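Cup season

Filed under: club stuff, complaints
Sep 12, 2026

The new semester of robotics club has started, and I have once again been elected to the position of Person Who Writes the Blog, by the usual method of going to get a soda while everyone else was voting.

For anyone who wandered in from a search engine: we're a student club, we have one humanoid, and in November we take it to the Varnunau tabletop meet, where it will attempt to tidy a table in front of other people's parents. The robot is called Rodo. I wanted to call it something else, but I was getting a soda that time too.

Last year we placed second to last. The team below us didn't bring a robot. (They had a shipping problem. We still count it.)

The task this year

The rules came out over the summer and they are, by meet standards, short. There's a table. There are objects on the table. Some are cups, and the cups have to end up stacked. Everything else has to be sorted by where a reasonable person would put it, and the rulebook spends four pages on what a reasonable person is before giving up and attaching a chart.

You don't get the object list in advance. You get categories: flat things, boxes, tubes, things you write with, and one called "soft or irregular," which is the organizers' polite way of saying string. I have strong feelings about string. A cup is the same cup from every side, more or less. A piece of string is a different object every time you put it down, and I would like to speak to whoever thought it belonged in a student division.

So most of our first two weeks went to collecting junk. We asked members to bring in whatever was in their bags or bathroom cabinets, and I learned more about my friends than I needed to. Anything with strong printing on it is good, anything shiny is bad, and anything with food still in it goes back home with its owner, please, this is the third time.

How practice works

A practice run goes like this. One of us lays out the table. Someone else checks that the layout isn't too mean. Then whoever is operating takes the robot through the job by hand, so to speak, and we save the recording for the training set. We have 591 usable runs so far. Our target before the meet is 2000, a number we picked because it sounded serious and then had to live with.

There's a fair amount of arguing about what counts as usable. My position is that a run where the cup gets stacked is a good run. The opposing position, held by everyone who understands the software, is that a run where the cup gets stacked after eleven seconds of hovering over it like a nervous waiter teaches the model to hover. We threw out 243 runs from the summer on those grounds. A good number of them were mine. I'm told my operating style is "thoughtful."

The screens were my contribution, and I'd like that on the record. We used to practice with the whole room visible behind the table, and the policy we trained in the spring had opinions about the room. Move a chair and it forgot how to pick up a marker. I got the folding screens secondhand, they give us the same plain background every time, and they make the lab look like a restaurant that's about to disappoint you. The felt went on the table for similar reasons, plus it keeps round things from rolling off. It also picks up every crumb in the building. We own two lint rollers, and both of them are always missing.

The current layout

We name the layouts so we can complain about them by name. The one giving us grief right now is Munasinghe, after the street where a member found the string. It's supposed to be a medium. All three cups start upside down, and there's enough mixed in between them that you can't just sweep an arm through and hope.

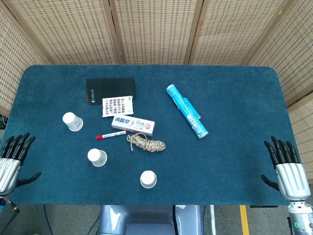

Munasinghe, before anything gets moved. The string is under the toothpaste box, biding its time.

The cups are fine. Upside down is a good way to meet a paper cup, you come in from the sides and the only real danger is enthusiasm. Squeeze too hard and you've made a different category of object.

The toothpaste box is fine too, and the marker is fine as long as you don't approach it from the end with the cap, because then you're holding a cap. The long blue tube I would call a coin flip. It lies at a diagonal, so the wrist has to turn further than it likes, and I lose my nerve about halfway.

Then there's the corner with the black pad. The little white thing with all the colorful pictures on it sits partly on the pad and partly off, so you have to decide whether you're picking up one item or two. The chart attached to the rulebook says overlapping flat items are separate. The fingers have not read the chart. My record on this is poor, and I've started leaving it until last in the hope that we run out of time.

What's left to do

Quite a lot. Two-handed stacking needs work, and by work I mean we haven't agreed which hand is in charge. We're going to try the grasp planner from the Isatness toolkit on the thin stuff, once somebody gets it to install on the lab computer, which has a long memory and dislikes change. We also need a harder set of layouts, so if you're a member reading this, bring weird boxes.

We could use more operators as well. You don't need experience, and the training takes an afternoon. You do need to be able to stand still and concentrate while people behind you say "left a bit." Sign-up sheet is on the lab door, under the older sign-up sheet, which you can ignore.

Next post will be about the wrist, assuming I can get anyone to explain the wrist to me.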